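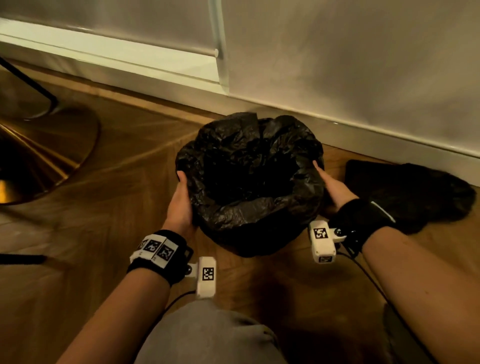

2023-05-17
By the night bench

Print this entry | E-mail this entry

Big day with the Steneck! I got home with sore knees and oil under my nails and I still want to write it all down before I lose the order of things.

The cell has been dropping bags for a while now. It's the one at Drakley that takes empty trash bags off the roll, opens them and sets them over the bins, and when it's in a good mood it is a lovely thing to watch. Lately it had been closing on air. Fault 202 every time — grip not confirmed — and then it sits there with its arm up until somebody walks over and presses reset. Last night it did that 14 times on one shift, so this morning I got permission to lock it out and have a proper go.

Lockout first, air bled off, tag on the door. Then the covers. The upper one comes away easily, but the lower one has a screw tucked in behind the cable guide, and I had forgotten all about it since October, so I stood there pulling like a fool until I remembered. I wrote SCREW BEHIND GUIDE on the inside of the cover in paint marker. Should have done that years ago.

The suction cups were worse than I expected. Two of them had gone hard at the lip and one had a split I could fit a fingernail into. We had a full set of the Wogan ones in the drawer (the softer grey kind, which I like much better on thin plastic) and they pushed on without a fight. I cleaned the manifold while I was in there. So much dust! Fine black stuff, off the bags I suppose, packed in behind the filter like felt. New filter, new seal, bit of grease on the seal.

After that came the part I enjoy, which is teaching the pick point again. The old one had been nudged by so many people that it was well off the centre of the roll. I drove the arm down by hand at slow speed, stopped it just shy of the plastic, and crept in until the cups kissed the top layer and the gauge jumped. Then back up, and down again, and up. The wrist was a good 2 mm out from where the drawing wants it. I moved the home position as well, copied the old numbers into the book first, and saved the new program under its own name so the old one is still there if the day crew hates mine.

The opening move still needed work. A bag that isn't opened wide enough slumps in at the rim, and then the bin liner arm catches the fold and drags the lot sideways. I slowed the spread and put a short wait at the end of it, with the blower left on a touch longer. Much better. The rim stood up nicely and the arm went past it clean.

Ran 200 bags through before I handed it back. One miss, near the start, and I think that was a bad bit of roll with two layers stuck together. No 202s at all!! I may have done a small dance by the guard door.

Still to do: the cable at the elbow is rubbing where it leaves the clip, and I've only taped it. Zusovau has the proper sleeve on order for us, no word on when. The door switch feels loose too. And I want to look at the pressure overnight — it read fine on a warm machine but I'd like to see it first thing, before anybody starts it.

Left a note on the panel asking the night crew to write down any stop, even a short one. Bath now, then bed.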